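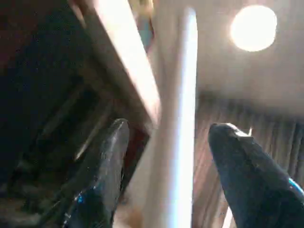
3 janvier 2023, atelier radio, poste central

Reprise après les fêtes. Froid dans le local, chauffage remis à 7h. Café, puis les portatifs rentrés de la patrouille de nuit.

Lot Velum, 47 postes en tout. Quatre renvoyés par la brigade de nuit avec la même fiche : « coupe en émission ». Numéros reportés au classeur vert. Celui de Jailson Peixoto en premier, c'est lui qui râle le plus (il a raison, il était seul en voiture quand ça a lâché).

Banc d'essai : réception propre sur les quatre. En émission, chute nette dès qu'on bouge le micro d'épaule. Donc connecteur latéral, pas la carte. Démonté le 1er : contacts verts, joint écrasé. Le 2e pareil. Le 3e joint absent !! qui a remonté ça ? Fiche de juin signée Fontes, voir avec eux. Le 4e rien de visible, à refaire demain au calme.

Nettoyé, joints neufs, remontés 1 et 2. Essai en voiture avec Rosangela Siqueira, tour jusqu'au pont et retour par la zone artisanale. Poste 1 OK partout. Poste 2 OK sauf sous le pont, mais là personne ne passe, c'est connu depuis toujours.

Batteries : celles du rack du bas tiennent mal. Chargeur Brivbridge affiche plein alors que la tension retombe au bout d'une demi-vacation. Marquées au feutre rouge, NE PAS remettre en service. Tainá voudrait qu'on les garde pour la formation des nouveaux, je suis contre, ça finira toujours dans une voiture un soir de match.

Caméras-piétons : rien touché aujourdhui. La station de déchargement a planté une fois vers midi, redémarrée, tout est reparti. 2 053 fichiers en attente de classement, Rosimeire Lacerda s'en occupe avec le greffe. Ne pas purger avant son feu vert.

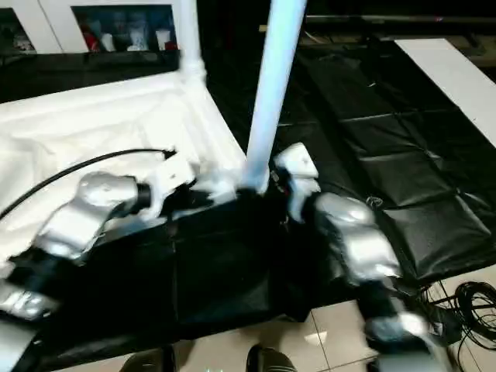 Question notée à la relève : est-ce qu'un agent peut échanger lui-même son portatif en panne contre un autre du rack ?
Réponse : seulement avec l'accord du chef de poste, et en notant les deux numéros au registre, sinon l'identifiant affiché au central n'est plus celui du bon agent.

Suite. Vérifié justement : deux identifiants croisés dans Zisirach depuis le réveillon. Le central voyait Peixoto à la gare alors qu'il était à l'école de conduite. Corrigé avec Genivaldo Rangel, il a refait la table et imprimé la liste. Affichée à coté du rack. L'ancienne jetée.

Bouton d'urgence testé sur les postes 1 et 2, alarme bien reçue au central, bon nom cette fois. Prévenir AVANT la salle, j'ai oublié pour le premier essai et une voiture était déjà en train de démarrer. Excuses faites.

À faire :
joints, en recommander, il en reste un fond de sachet
poste 4 sur le banc, chauffer un peu et secouer le cable
appeler Fontes pour la fiche de juin
housses d'épaule, demander à Rosangela lesquelles sont déchirées
le poste 3 reste ouvert dans le bac gris, ne pas refermer sans joint svp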